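Barnlow Shared Workshop: Bench Rental FAQ

Rates, booking and house rules for day and evening users 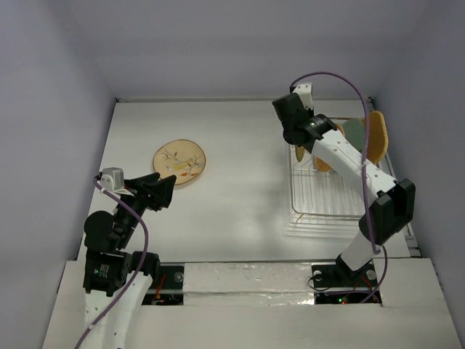 One member wrote to us in May that the old version of this page never said what happens when you run over your time, and that she had paid for a second slot she didn't need. We have rewritten the booking section with that in mind.

BOOKING

How do I book a bench?
Use the calendar on the members' page. Pick a bench, pick a slot, and pay by card. You get a confirmation by email with the door code for that slot.

How long is a slot?
Each slot is 2 hours. You can book up to 7 slots a month on the standard plan.

What if I run over?
The first 15 minutes are free if the next slot is open. After that we charge for the extra time only, not for a full slot. If someone is booked after you, you need to be packed up by the end of your time.

Can I cancel?
Yes, up to noon the day before. Later than that, the slot is charged.

COSTS

What does membership cost?
The standard plan is $80 a month. Tools kept on the wall racks are included. Sandpaper, glue, saw blades and finishes are not.

Is there a deposit?
No. If you break a tool through normal use, tell us and we replace it. If it was lost or left outside, we bill you for it.

Do I need insurance?
Your membership covers damage to shop equipment up to $2,000. It doesn't cover your own tools or your project.

USING THE SPACE

Which rooms can I use?
Members can use the Sisine room at any hour their code works. The Domura room has the table saw and planer, and you need to take the safety class before your code will open it.

Where is the safety class held?
In the Domura room, at 6 p.m. Dates are on the calendar. It takes one evening and there is no test.

Can I leave a project overnight?
Yes, on the Arnardóttir shelves by the loading door. Label it with your member number and the month. Items with no label are moved to the bin outside the office.

Can I bring a guest?
One guest per slot. Guests can help you lift and hold things but can't run the power tools.

Can I spray paint or varnish?
Brush-on finishes are fine with the fan running. Spraying is not allowed indoors.

Is there parking?
Yes, behind the building. Please keep the loading door clear.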